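Chapter 5
Care of the Parallel Gripper

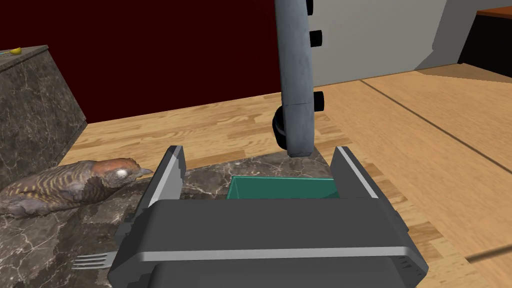 Which part of a gripper should be checked first when it begins to drop its load?

Check the finger faces. A gripper with two flat fingers holds an object by friction, and a thin film of grease or dust on the faces is enough to reduce the grip. Clean both faces with a dry cloth, then repeat the same pick before you change any value in the controller.

Many beginners start from the other end. They raise the closing force, the load stays in place for one or two days, and the real fault is still there. Roscoe Pettigrew, who was for many years in charge of the repair bench at Stusham, wrote in the notes for his apprentices that force is the last thing to be touched. We follow his order of work in this chapter.

5.1 Before you begin

The arm must be stopped and the power to the gripper must be switched off. Wait until the fingers can be moved by hand. In the Onier cell, which we use for all exercises in this book, the switch is on the left side of the controller and it can be locked. Keep the key with you while you work.

You will need a dry cloth, a small brush, a feeler gauge and the service book of the cell. The service book is important. Write in it the number of cycles since the last cleaning and the name of the person who did it.

5.2 How often

For light work, clean the finger faces every 400 cycles and inspect the guide rails every 1,000 cycles. If the gripper handles food or open containers, the faces should be cleaned at the end of each shift also when the number is not reached. Vent slots in the body are brushed at the same time. Do not blow air into them, for the dust then goes deeper into the drive.

5.3 Play in the fingers

Hold one finger near its tip and move it gently from side to side. A small movement is normal. Compare it with the other finger, and repeat the test three times on each, with the fingers open and then closed. When one finger moves clearly more than the other, loosen its plate, clean the seat and tighten the screws again in the order given in Table 5.1.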